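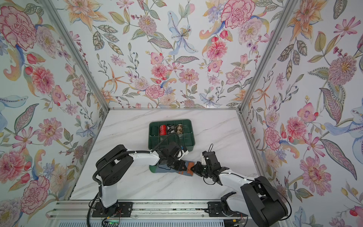 Two-arm cell rules: picture gallery

Unent bench group, soft goods. Page maintained by Mereana Hapeta. Last revised in June.

The captions on this page go with the Jelis bench rules, second issue. They cover small two-arm cells handling socks and other light knitwear. Rule numbers match the printed sheet kept at each bench. Where the sheet and this page differ, follow the sheet.

1. Sock handling, both arms in use
The sock is laid flat between the two grippers, with one pressing near the upper middle and the other pinching the right end. Under rule 6, a two-arm hold counts as a shared load. Neither gripper is to be opened by hand while the other is under power.

Notes to the gallery

Base mounting. Both arms are fastened to one aluminum rail along the front of the table. Check the screws on each base plate at the start of a shift. A base that shifts under hand pressure is tagged out and the cell stays off until it has been refastened and the home position checked again.

Cables. A black cable from the left arm lies over the front edge of the green tray. Rule 21 asks for cables to be kept clear of trays and of the item being handled, at full reach as well as at rest. Cable position is to be recorded before the run, and any cable touching a tray is to be rerouted before the next one. Clips may be added to fixed parts of the arm. Do not tape a cable across a joint.

Tray. Rolled socks go in the back row, standing on end. The front compartments are left free at the start of a run. Trays are not to be moved while either arm is powered, including to straighten them.

Walls and table. Patterned wall panels are permitted. The pattern must stay the same for the full set of runs, and a change of panel colour or print starts a new set in the log. The same applies to the tabletop.

Exposed electronics. A small circuit board with a green light sits at the front edge of the rail by the left base. Treat a lit board as live. Drinks, loose screws and hand tools are kept off the rail at all times. Loose wires at the board are to be secured before the cell is signed over to another operator.

Hands in the cell. Cut power to both arms before reaching in. Pausing the program does not meet this rule. Dropped socks stay where they are until power is off.

Records. One log line per run: operator, tray, item and reason for stopping. Faults go on form 202, kept in the Rees binder, with the time of day and which arm was involved. Left and right are always given from the front rail, facing the back wall.

Questions about the sheet go to Mereana Hapeta at the Unent bench desk.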